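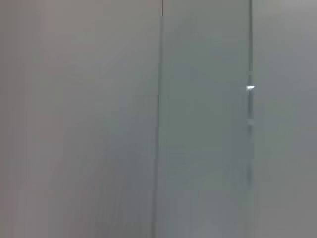
*Pinkish-gray and cooler gray, side by side.*

## Questions about painting your rental apartment

**May I paint the walls of my apartment?**
Yes, if you ask first. Write to Suha Saliba at the Kassab office and tell her which room and which color. She answers normally in eight days.

**Which colors are allowed?**
Any light color from the Pilorano card. Dark red, black and dark blue need a separate permission – they are difficult to cover later.

**Do I have to paint back to white when I move out?**
Only if you chose a color with separate permission. The light colors can stay.

**How much paint do I need?**
One can of 10 liters is enough for two coats in a normal bedroom. For the kitchen please ask Majdi Obeidat, he knows the sizes of all kitchens in the Clundolham building.

**Can somebody do it for me?**
Yes. Our painter, Fares Sabbagh, takes 190 for one room, paint not included. You pay him directly.

**My wall has damp spots. Can I paint over them?**
Please do not. Report the spots to the office and wait for the visit. Paint will close the wall and the spots come back.

**Can I borrow rollers and a ladder?**
Yes, from the store room on the ground floor. Rollers must be washed before you return them. The ladder can be kept for two days.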